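Descriptive Names and Bad Faith in Trade Mark Oppositions
Report on the group research project, Intellectual Property module
Prepared by Iresha Dewan and Brendan Buckley

1. Purpose of the project

The group was asked to study how a trade mark office deals with an opposition in which the earlier mark is weak and the later applicant is accused of filing in bad faith. The work was based on the module's casebook dispute between Trelten, a maker of kitchen scales, and Likix, a seller of cooking equipment. Both companies claimed the right to use the name Plodis for weighing products sold in the United Kingdom.

Trelten had registered Plodis for scales and measuring jugs. Likix later applied to register Plodis Home for a wider list of goods, including scales, timers and printed recipe cards. Trelten opposed the application in full.

2. Method

The casebook file runs to 179 pages and contains the pleadings, the witness statements and a sample of sales records. Each member of the group read the whole file before any division of work was agreed. Iresha Dewan then took the question of similarity between the marks, and Brendan Buckley took the allegation of bad faith. Drafts were exchanged in May and revised after comments from the module tutor.

The sales sample covered 1721 orders. Of these, 112 carried a customer note, and the group read each note for signs that a buyer had mistaken one company for the other. Notes that only complained of late delivery were set aside. 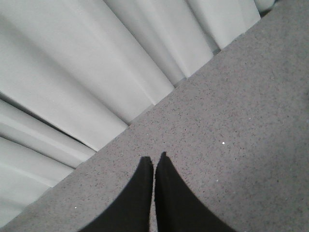 Four notes were found to suggest confusion. In each, the buyer had asked Likix for a replacement part for a product sold by Trelten. The group accepts that this is a small number. Evidence of actual confusion is not required for an opposition to succeed, however, and its absence may be explained by the short period in which both names were in use.

3. Findings on similarity

The word Home was treated as descriptive. It tells the buyer where the goods are to be used and does little to separate one trader from another. The shared word Plodis comes first in the later mark and has no meaning in English. The group therefore found a high degree of similarity in both sight and sound.

The goods required more care. Scales were identical, and timers were held to be similar to a moderate degree. Recipe cards were found to be dissimilar, and on that point the opposition under this ground would fail.

4. Findings on bad faith

Trelten relied on a letter from Rawat, a former distributor of both companies, which stated that Likix knew of the Plodis range before it applied. Knowledge alone does not establish bad faith. The file contained no proof that Likix intended to block Trelten or to sell the registration back to it. The members of the group differed on how much weight the letter should carry, and the view recorded in this report is that the allegation was not made out.

5. Outcome and further work

The group would allow the opposition for scales and timers and reject it for recipe cards. Costs were not considered. A later group may wish to examine whether Trelten could have relied on passing off in relation to the recipe cards, for which the file holds very little evidence of goodwill.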